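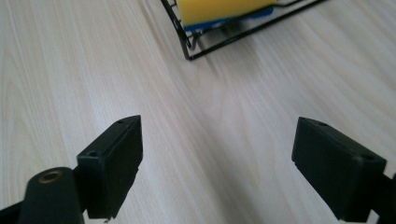
Est-ce que l'automatisation supprime des postes chez nous, à l'atelier Magesa ?

Pour l'instant aucun contrat n'a été supprimé, mais les tâches de chacun ont changé et les horaires aussi.

Rechercher dans les fils OK
Imprimer | Envoyer par e-mail

Mutua Mfinanga

1/ Je travaille au rangement et à la remise en état du petit matériel. Nous sommes 8 dans l'équipe. Depuis mars, une partie du travail consiste à montrer les gestes avec une pince tenue à la main, pour que le robot les apprenne ensuite.

2/ Les gestes sont simples : prendre une éponge, la poser, la remettre au panier. On les refait beaucoup de fois, en changeant un peu le point de départ. Le fournisseur, Jandmont, demande de ne pas aller trop vite.

3/ Une éponge, c'est mou. À la main on n'y pense pas. Avec la pince, il faut la prendre par les deux côtés et sentir quand on serre trop. J'ai mis plusieurs jours à avoir un geste régulier.

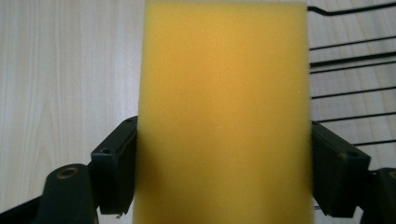
4/ Ce qui change dans la journée : moins de station debout à l'évier, plus de temps devant une table. Mon dos va mieux, mon poignet moins bien. On a demandé à tourner toutes les 30 minutes et c'est passé sans discussion.

5/ Ce qui change sur le papier : rien encore. La fiche de poste 1617 parle toujours de « nettoyage et rangement ». Montrer des gestes à une machine n'y figure pas. Pour la prime, la réponse du siège d'Eltcombe est attendue.

6/ Deux collègues ne veulent pas faire les démonstrations. Elles gardent leur ancien travail et personne ne leur a fait de remarque. Je comprends leur position, même si j'ai choisi autrement. Pour ma part je préfère savoir comment la machine apprend,

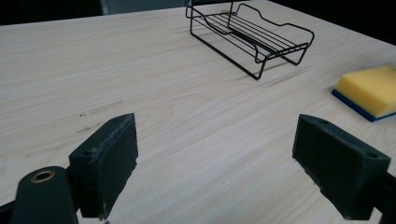 et pouvoir dire quand une consigne ne tient pas. Par exemple, au début on nous faisait toujours partir du même endroit. Sur un vrai plan de travail, une éponge traîne n'importe où. On l'a signalé et la consigne a été modifiée.

7/ À Breltholm, l'autre site, ils commencent le mois prochain. Si vous y travaillez, demandez la rotation dès le départ et faites écrire la nouvelle tâche dans la fiche.

Commentaires (3)

plonge_du_matin
Merci pour le fil. Chez nous on a eu la formation mais pas la rotation.

Odile R.
Et la formation, elle est comptée sur le temps de travail ?

Mutua Mfinanga
@Odile R. Chez nous oui, en entier.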